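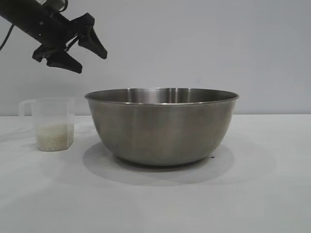
Gripper open over the rice station: measuring cup on the left, steel mixing bowl on the right.

Skurkotico two-finger gripper, long-term review
By Humaira Rajput, October 13, 2025

The Skurkotico is sold as a general-purpose gripper for light arms. Feltmont, the distributor, pitches it at small food labs and test kitchens, so I judged it on kitchen work. The main task was dispensing dry rice: take a plastic measuring cup by the handle, lift, carry, tip into a bowl, return the cup. We have had the unit on a black arm since May.

Fitting
Four bolts and one cable. The bracket went on without shims. The supplied cable is thin and flexible and does not pull on the wrist, but it is too short for a clean run down the arm if your controller sits under the bench. Feltmont sells a longer one separately. The manual covers wiring well and calibration badly. Luuk Visser did our first calibration from the manual and got a closing offset that the second attempt, done by phone with Feltmont support, did not reproduce. Budget a morning.

Fingers
The fingers are black, tapered and driven through a pair of linkages. The narrow tips get inside a loop handle easily, where the blunt fingers on our old Darwish unit had to approach from one side only. The drawback is contact area. On a smooth plastic handle the tips hold well while the cup is level, then let it rotate slightly once the load shifts during the pour. We ran 155 pours with the standard fingers and logged 14 in which the cup turned in the grip. None were drops, though rice went over the rim of the bowl in most of them. Stick-on rubber pads cured the rotation and wore through in a fortnight.

Opening and closing
The full opening is generous, and clears the cup handle with room for a sloppy approach. Closing is quick and fairly quiet. Force is set in coarse steps — the lowest is still too firm for thin-walled deli tubs, which buckle. For a rigid cup it is fine. There is no slip detection. If you want it, you have to build it from motor current, and the current reading is noisy.

Reliability
Total cycles at the time of writing: 966. One linkage pin worked loose and was refitted with thread lock. The matte finish does not throw glare back at an overhead camera, a help when there is already a steel bowl on the table doing exactly that. Cleaning is the weak point. Fine dust from rice and flour gets into the linkages and there is no cover. Ans Dijkstra brushes ours out weekly. I would not use it near anything wet.

Alternatives
The Sastden parallel model has a flat jaw and better force control, but a narrower opening, and it will not reach inside a small handle. For boxes and tubs I would pick it first.

Verdict
Recommended for rigid containers with handles. Order the long cable and a set of pads at the same time. Feltmont says a sealed linkage version is planned — no date given.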